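Why I'd still pay for the boring robot lessons

February 23, 2022

I've been meaning to write about Doven since January, when my trial of it ran out and I found I was a bit cross about losing it. If you haven't come across it, Doven is a subscription service from a firm called Stidlow. You buy or borrow a pair of arms, you sign up, and Stidlow sends you a steady supply of small household jobs for the arms to learn, with the objects in a box and a set of demonstrations to get you going. It costs 529 pounds for the starter plan, and for that you get 30 jobs. People have been very rude about this online.

The main complaint is that the jobs are dull. Put a cup on a stand. Fold a flannel. Move a spoon from one pot to the other. Where's the cooking, people want to know, where's the robot that does the ironing while I watch telly? I do understand. When my own box came I tipped it out on the floor and thought, well, that's a lot of money for some crockery!

But I've come round to the dull jobs, and I want to stick up for them, because I think most of the reviews have judged the service on the wrong thing. They've looked at the list of jobs and marked it out of ten for excitement. What you're paying for is the fuss that's been taken over each one, and you only notice that once you've tried to set up a job yourself with things from your own kitchen.

I did try, before Doven. I used my own mugs (all different, of course, because who has matching mugs) and a stand that wobbled if you breathed near it. I spent more than two weeks of evenings on it and learned mostly that my stand was rubbish. With the Stidlow box everything is plain and light and stays put, and when a thing goes wrong you know it's the arms and you can get on with sorting that out.

Cups are my favourite, and they're also the lesson that gets laughed at most. A cup is a horrible thing to pick up if you haven't got fingertips that feel. Squeeze it too hard and it shoots off sideways, hold it too high and it tips, come in at the wrong angle and you've knocked the whole lot over before you've started. Then there's the business of using both arms. One arm is easy enough to think about. With two you've got to decide who goes first and who keeps out of the way, and I had my pair banging elbows for days.
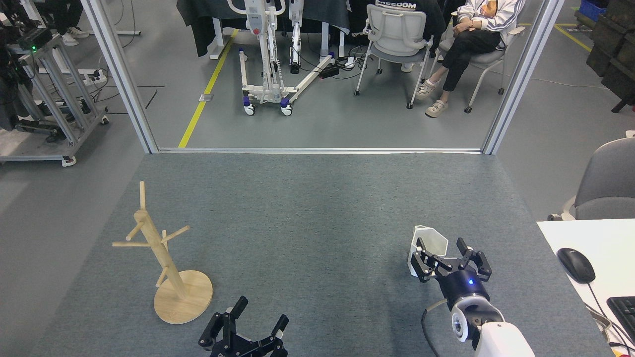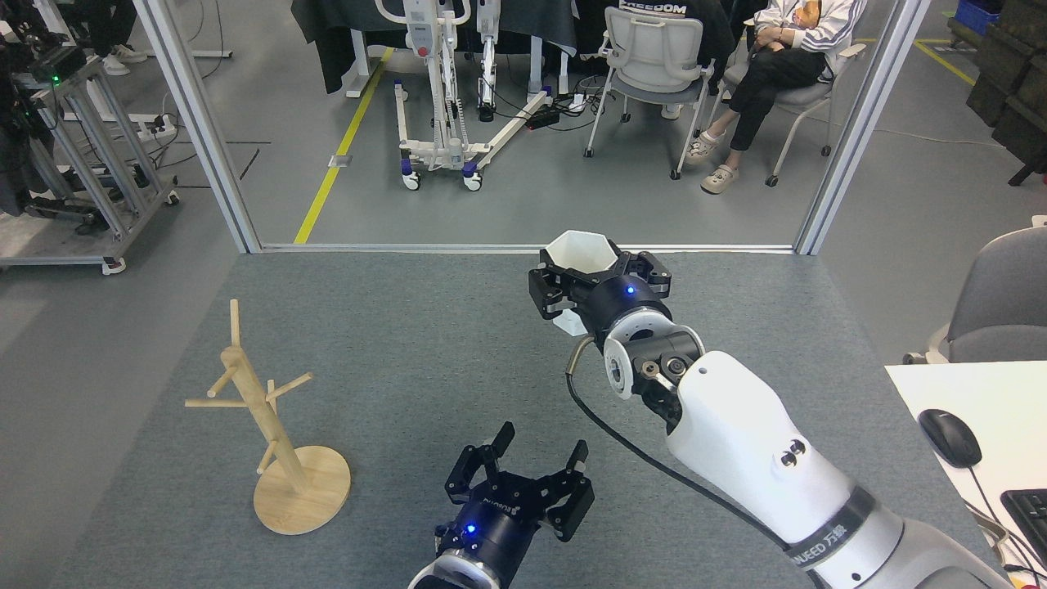
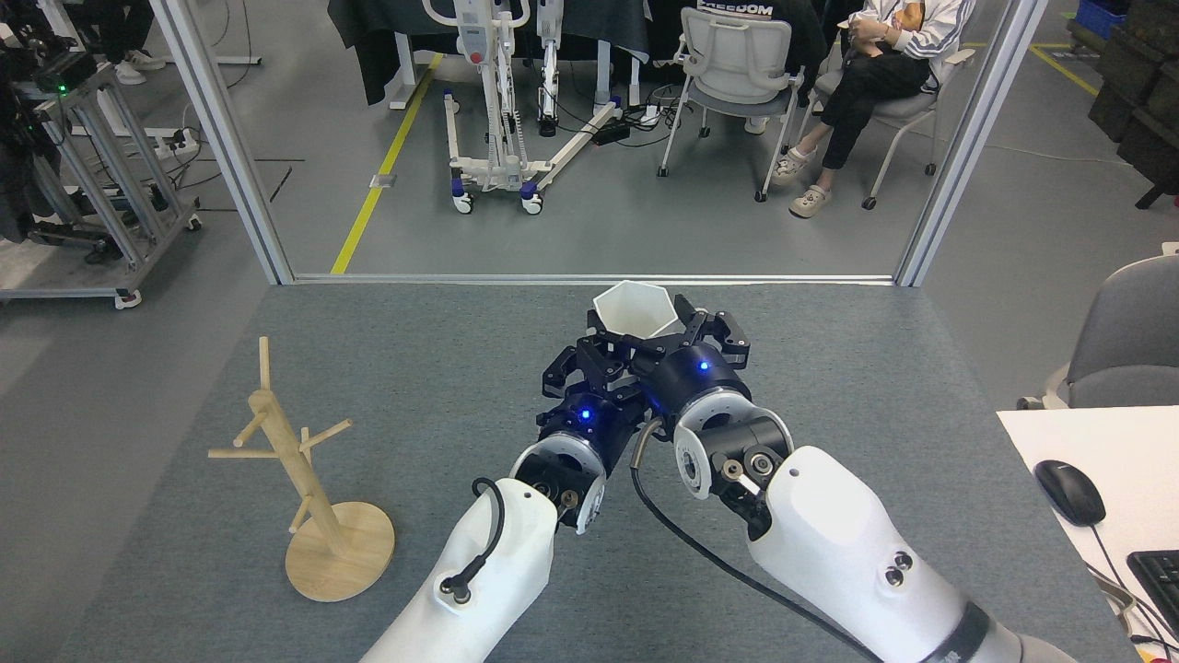

A faceted white cup, a wooden mug tree and a pair of arms, and I could happily talk about it all evening.

Keith Henare thinks I'm being far too kind. He wrote to me after I'd sung Doven's praises on the Fraser forum, and his view is that 529 pounds ought to buy you the right to keep your demonstrations when you leave. He lost all of his when he stopped paying, and he says he'd sooner use Lurko, which has a scruffier set of jobs and worse instructions but lets you download everything you've made. He also reckons a beginner doesn't need 30 jobs at all and would be better off with ten done properly.

On the first point he's dead right and I haven't got an answer. I lost mine too, and I'd put a fair few hours into them. It's mean, and Stidlow should change it - I've written and told them so, and had a very polite reply that didn't say yes or no.

I don't agree about the ten, though. By the time I got to the later jobs I was noticing things about the early ones, and I went back and did the cup again from scratch and made a much better go of it. You don't get that if you stop at ten. Bethel Gebreyes said much the same on the forum, except she went back to the flannels, which I'm still avoiding.

So I'll probably sign up again when the price comes down, or when they sort out the downloads, whichever happens first. If you've got 1,000 pounds to spend and you're torn between fancier grippers and a year of somebody else's tidy little jobs, get the jobs. The grippers can wait until you've worn out the ones you've got.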